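Household Textiles, Unit 2: Bed Linen
Notes by Veronika Nyitrai

Thread count is the number printed largest on the package and the one that tells you least. Past a certain point the mill is counting plies - a bit like counting your socks by the strand.

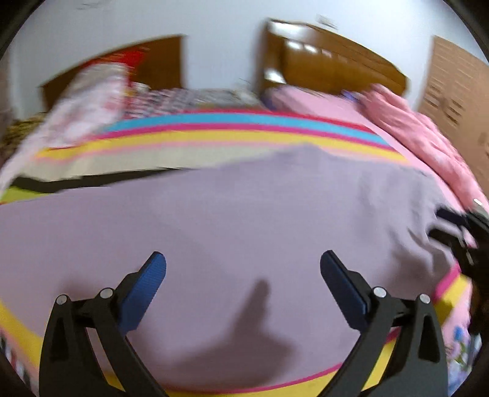

Why does a plain cotton sheet wrinkle? Cotton fibers bend under weight and stay bent until moisture and heat let them go.

Percale is crisp, sateen is slippery. Wash either at 60 degrees and read the care label first, a step last year's class considered optional. Bring 10 swatches to the June review, labeled.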